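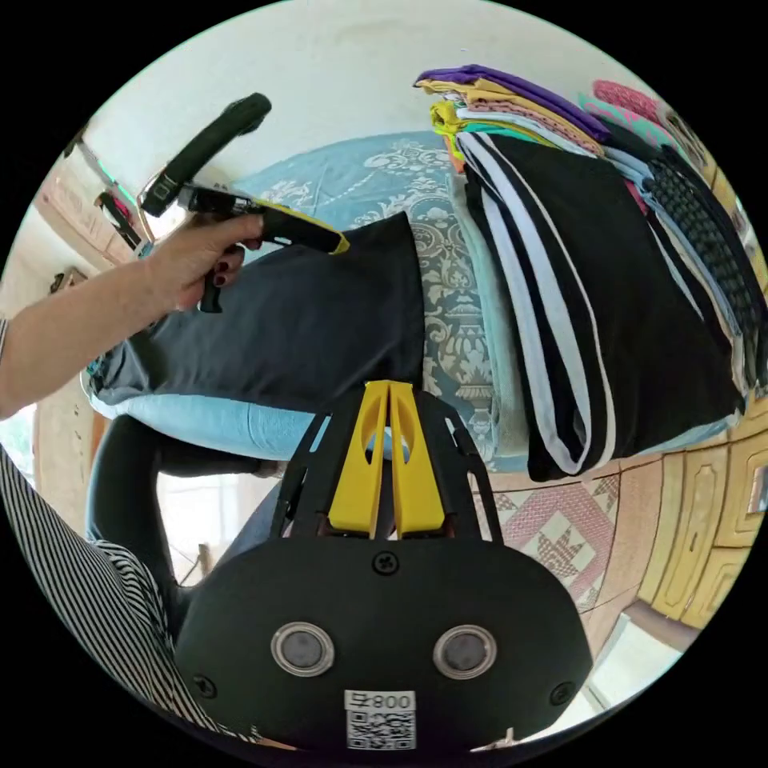 Kusum Agarwal, student, Home and Textile Studies

For my project I wanted to look at something we all do and hardly ever write about, which is folding clothes and keeping them folded (my mother would laugh, but it took me most of December!). I worked on a bed with a blue patterned spread, because a bed gives you so much more room than a table, and I built my piles up slowly, smoothing each sleeve as I went.
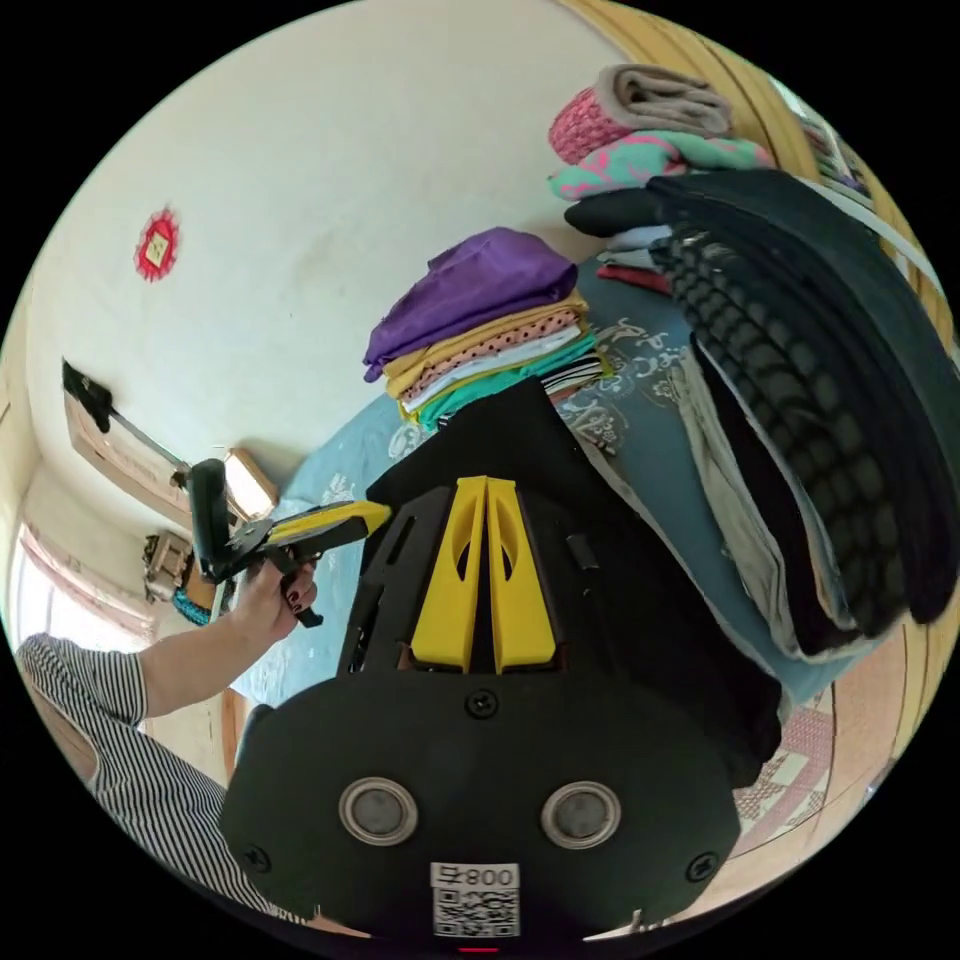
My adviser, Vangelis Stergiou, suggested I sort by thickness before color, and I'm so glad he did. Knits are lovely but they slide, and a tall pile with one in the middle leans over before you know it.
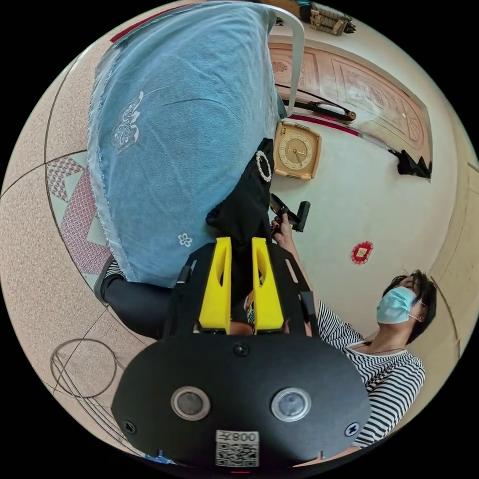 Black fabric with a round white ring buckle, near the lace-edged blue cloth.

Trimmed pieces slowed me down the most, and I ended up folding those last, with the trim facing in. 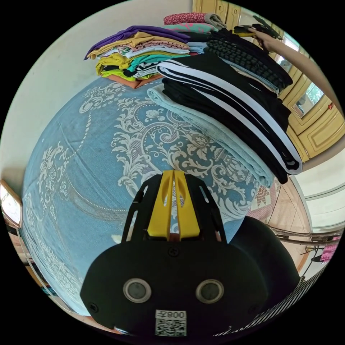
I settled on two stacks, with shirts and tops in one and the bulkier things in the other. Next term I'd like to try drawers.

Related reports
Mending by Hand at Urkine
The Fallesix Quilt Study

36 shares | 4 comments
This site uses cookies. Accept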